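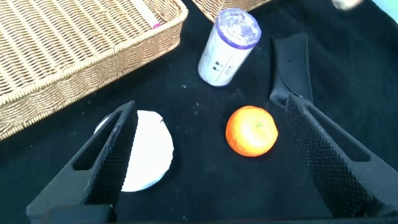 Notebook page last changed: October 2021

Notebooks > Buchanan bench > Table setups > Black top

Second go at the black table today. Marlene Cormier asked me to write down what we're keeping out on it, so the next person doesn't go digging through the whole cupboard again (guilty, that was me in August).

First thing, the cloth. I still like black for a work surface because anything light or bright stands out so nicely against it, but holy smokes does it show lint! Every speck and bit of dust. I gave it a pass with the sticky roller for our last setup and it picked up a fair bit, then more turned up as soon as I'd put the roller away. Next time I'll try shaking it outside first. The wrinkles I don't mind so much, as long as nothing round is going to wander off down a fold.

The mandarin is my favourite thing to put out – good strong colour, small, and easy to replace from the corner shop. Please don't eat the one on the table. There's a bowl by the kettle for that.

The white roll with the purple band round the top end is fine standing up, though it likes to lean. I've written it down as "roll, white" in the Skeltix list and left it at that. Aarne Aaltonen wants everything given its proper name and I said sure, you do it then.
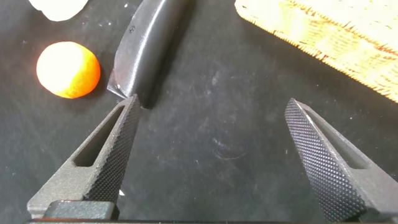
Round things generally are where I'd like more choice. An orange ball and a mandarin are close enough in colour that I've mixed them up in my own notes, so from now on I'm writing "ball" or "fruit" every time and never just "orange". Page 35 of the old Draltico binder has the same muddle in it and I've pencilled in a fix.

I'm keen on the woven tan mat too. It's nice to have one thing with a bit of weave to it among all the plain stuff, and it warms the table up.

Still to do:
- bin 9 needs a new lid
- ask Marlene if the Skekero box can live on the bottom shelf
- 3 more bags of mandarins, and a lint roller refill while I'm there
- find out who has the good scissors

Aarne's on the bench after me, so I've left the list under the stapler for him.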